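Washing up at the table: your questions answered
4 min read
Print this page | E-mail this page

Since I wrote in May about doing the dishes in trays instead of at the sink, the questions have kept coming. I love it! I'd talk about washing up all day if people let me, so do keep sending them. Updated Thu 6 August.

Do I need a proper bowl?

No. A tray with raised walls does the job for plates and shallow bowls, and you can see everything you're doing. Go for rounded corners if you have the choice, as crumbs don't lodge in them and they wipe out in one sweep. Deep saucepans are another matter and I still take those to the sink.

How much water should I use?

Less than you think. Enough to wet the sponge all through and cover a plate lying flat. I fill mine from a jug at the table, because carrying a full tray across the kitchen is a mistake you make once.
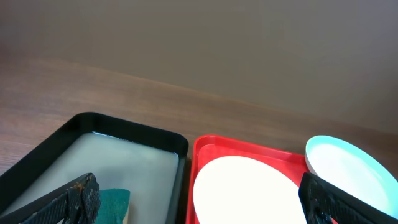
Squirt the liquid in first and pour the water on top of it, slowly, or you'll get a mountain of froth and hardly any wash. If the water has gone cloudy it still has some work left in it. Greasy to the touch is my sign to tip it out and start again.

Which side of the sponge?

Foam for glazed plates and bowls, scourer for anything stuck. Press lightly with the scourer on anything with a coloured rim – old glazes can be softer than they look. I had a Gelano bowl for years and took the shine right off one side of it before I learned.

Where do the dirty things wait?

In a second tray, and this is the bit that changed everything for me. Choose one in a different colour from the wash tray, so that anyone who wanders in to help knows where to put things. Red is wonderful for this. Scrape first, then set things down side by side where there's room. Stacking just puts grease on the backs.

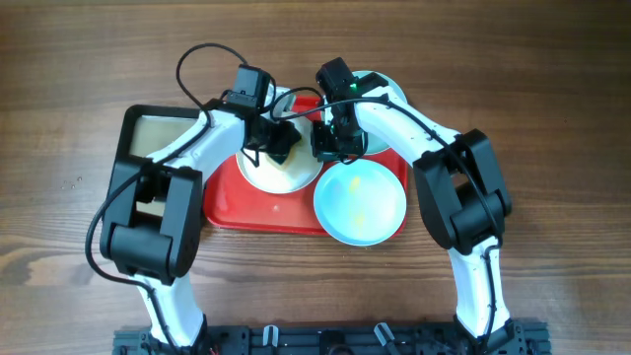
Mayuree Limsakul wrote in to disagree about stacking: in her house the plates go in a pile with a splash of water between each, and she finds the backs come clean in 2 seconds anyway. Fair enough, Mayuree! I tried it for a week and it works nicely with flat plates. Bowls wobble, so I've gone back to spreading mine out.

What about dried-on egg or rice?

Lay the plate in the wash tray, go and put the kettle on, and leave it for nine minutes or so. It'll slide off. Dexter Tagle swears by a spoonful of bicarb as well, and I've become a convert for porridge.

Does it harm a wooden table?

Mine has come to no harm, but I do keep a cloth over my shoulder. Splashes are going to happen. 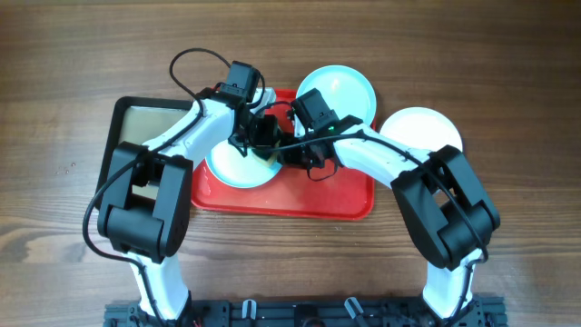
Wipe along the grain, then go over it again with something dry. Look underneath the trays too when you lift them, as that's where water likes to sit. If your table is waxed, give it a fresh coat now and then.

What order do you wash in?

Glasses, then the cleanest plates, then bowls, then whatever had the sauce in it. Cutlery can soak at one end the whole time.

Can children join in?

Oh, please let them. It's a far better height than the sink for little ones, and they adore the sponge. Keep sharp knives well away from the trays.

Print this page | E-mail this page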